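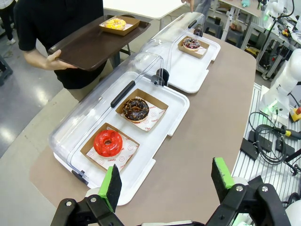

Red glaze, lid up. Thread on loyalty apps, because I've had enough of them.

---

I have been collecting points on Rullent for two months. It's the app half the cafes and bakeries up here in Cairns have signed up to. I now have 325 points. The cheapest reward is 4,000. I'll let you do that one yourselves.

---

Before anyone replies that you get bonus points for this and double points for that - yes, I know. I get the emails. I get so many of the emails.

---

What I'd like to know is who these things are working for. I used to have a cardboard card. It got stamped. When it was full I got a coffee. I never had to reset a password on it.

---

The cardboard card also never asked for my date of birth. Rullent says it wants it "to make your birthday special". My birthday has been fine without them.

---

I read the terms and conditions. All 36 pages, over a couple of evenings, with the fan on. I'm not recommending it. But I did say last week that I would, and a few of you doubted me.

---

Some things I learned:

- points expire if you don't buy anything for a while, and "a while" is whatever the current policy page says
- the policy page can change without an email, which is funny given what does get an email
- a point has no cash value, and they say so more than once
- they can share "shopping insights" with "selected partners"

The partners aren't listed anywhere I could find. If you've found a list, send it.

---

I'm not saying anyone's doing anything illegal. I'm saying I don't believe the word "reward" should be doing that much lifting.

---

Bram Willems has already messaged me to say it's just a discount program and I should calm down. Bram, you told me in April you'd cracked the system and were about to get a free toasted sandwich. Where's the sandwich, Bram?

---

Update from Bram: his points expired.

---

To be fair to the shops, I don't think most of them love it either. I asked at one place I go to a lot and was told it costs them a monthly fee plus a bit on each sale. They only joined when the place across the road did. So nobody wanted to be the one without it. Good business model if you're Rullent, I suppose.

---

And the fee has to come from somewhere. I can't prove prices went up to cover it. Prices have gone up for all sorts of reasons, and every one of them gets printed on a little sign next to the till. But I'd be surprised if the app was the one cost that never reached the customer.

---

Which means people who don't use the app could be chipping in for people who do. My mum pays in coins. She is not scanning anything. She'd be paying the same price for the same bun and getting nothing towards a sandwich.

---

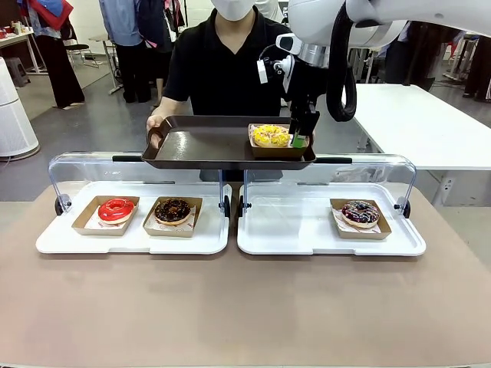 Then there's the "member price", which I trust even less. You know the one. Two prices on the ticket, a big one and a small one, and you get the small one if you hand over your phone number. I'd like to see what the single price was the month before.

---

I started keeping a note of this for things I buy anyway. Bread, coffee beans, a bag of apples. I'm not a statistician, so take it for what it's worth, but on my own list the "member price" mostly looks a lot like what I was paying before there were members.

---

The beans did come down properly. I'll give them the beans.

---

Somebody asked whether Prondholm is any better. That's the other app, the purple one with the wheel you spin. I tried it for a while and I'd say it's worse, purely for the wheel. Every spin got me "So close!" A wheel on a phone is not close to anything. It's software. It stops where it's told.

---

I asked Prondholm's support what the odds were on the wheel. The reply thanked me for being part of the family and gave me a bonus spin.

So close!

---

A few people are saying it's harmless fun, and you're free to ignore it. Sure, and mostly I do. But I notice it changes what I buy. I've gone to the further cafe to keep a streak going. I've bought a second thing I didn't want because the app said I was nearly at the next level. I'm a grown adult and I walked extra blocks in that humidity for a streak.

---

The next level, by the way, is called Gold Local. I've lived here most of my life. I don't need a bakery to confirm it.

---

"But it saves me money." Maybe it does! If you'd buy the same stuff at the same shops regardless, scan away and take whatever they give you. I'd only ask how you know. Have you checked what you spent before you had it? I hadn't. When I did I wasn't thrilled.

---

My cousin down in Prernstead says her local does it the old way. You buy a coffee, the owner knows you, and now and then she chucks in something from the day before. No account. No levels. My cousin reckons she'd go there even if she got nothing, as the coffee's good. Imagine trying that as a strategy.

---

I know a small shop can't always do this. I know margins are tight, and that a free slice here and there adds up. My gripe is with the bit in the middle that takes a cut from them and a phone number from me and calls it community.

---

For anyone wanting to get out, deleting the app from your phone does not close the account. I assumed it did. The emails kept coming. With Rullent you have to go to Settings, then Privacy, then Help, then fill in a form asking why you're leaving. There's a box for "other". I used most of it.

---

Ask for your data to be deleted as well, in so many words. Closing the account and deleting the data were treated as separate requests when I wrote in. I've had a reply to the first one and nothing so far on the second. I'll post when I hear.

---

A couple of replies say the cardboard card was a con too. Fair point. It got me back in the door, it was meant to, and I lost plenty of them before they were full. I just think there's a difference between a shop wanting me to come back and a company I've never met wanting to know what time I do it.

---

It does know what time, too. There's a section called "Your Habits" with a little chart. Mine says I am an "afternoon treater". I didn't ask to be told that and I don't care for the wording.

---

Bram again: he's a "breakfast explorer". He's very pleased. I give up on Bram.

---

If anyone here runs a cafe or bakery and has been through the sales pitch, I'd like to hear what they promised you and whether you got it. Messages are open and I won't name your shop. I'm especially keen to hear from anyone who tried to leave, as I've been told the contract's a bit sticky on that side as well.

---

And if you've got a full-sized reward out of either app by just buying your normal stuff, no bonus weeks, no referrals, no wheel, post the screenshot. I'm prepared to be wrong. I'm at 325 points and I've stopped scanning.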